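3.2 Labels and cards in the packing room

The second part of the fieldwork dealt with the small printed matter that leaves a workshop together with its goods: swing tags, care slips, thank-you notes and plain cards bearing a single word. Such items are rarely recorded in stock books, and the makers we spoke to in Girham tended to regard them as part of the wrapping. We treat them here as objects in their own right, following the approach set out by Bakos and Foulkes in the pilot study at Remgate.

In all, 103 cards were collected from makers of soap, knitwear, candles and small leather goods. Each card was measured, weighed and examined on both faces under the same lamp. The wording was then copied out by Talha Minhas and checked by Tímea Pintér, who had not seen the first list. Differences between the two lists were few and mostly concerned capital letters. Cards that had already been attached to goods were kept apart from those still waiting to be used – a distinction that proved useful when wear was considered.

Of the cards collected, 44 carried one word or a short phrase with no name, address or price. The makers gave several reasons for choosing so little text. Some wished to use the same card across all their lines, while others had bought a printed stock years earlier and saw no cause to change it. One soap maker remarked that customers read the card before they smelled the soap, and that a long message would only be left on the table.

Type and placing varied more than we had expected. Script faces were common among the makers of candles, whereas serif lettering was found in every group. The word was usually set in the middle of the card, but a number of makers preferred it near an edge or corner, leaving room for a handwritten line. Figure 2 shows a card with the wording "Handmade" in black serif lettering.

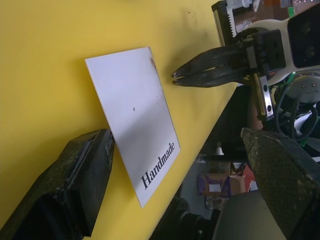
Figure 2. White card with the word "Handmade", on a yellow tabletop. A brownish smudge is visible along one edge.

Marks on the surface were noted for every card and placed in one of three classes: small spots, smudges and creases. White matte stock was the most popular choice and also the one on which marks were most easily seen. Győző Orbán, who advised on paper, suggested that a lightly tinted stock would hide ordinary handling, but most makers did not favour the idea. They held that a white card looked cleaner when new – and few had thought about how it would look after a month in a drawer. The question of storage is taken up in Section 3.3, where the Gremar and Ďurica boxes are compared.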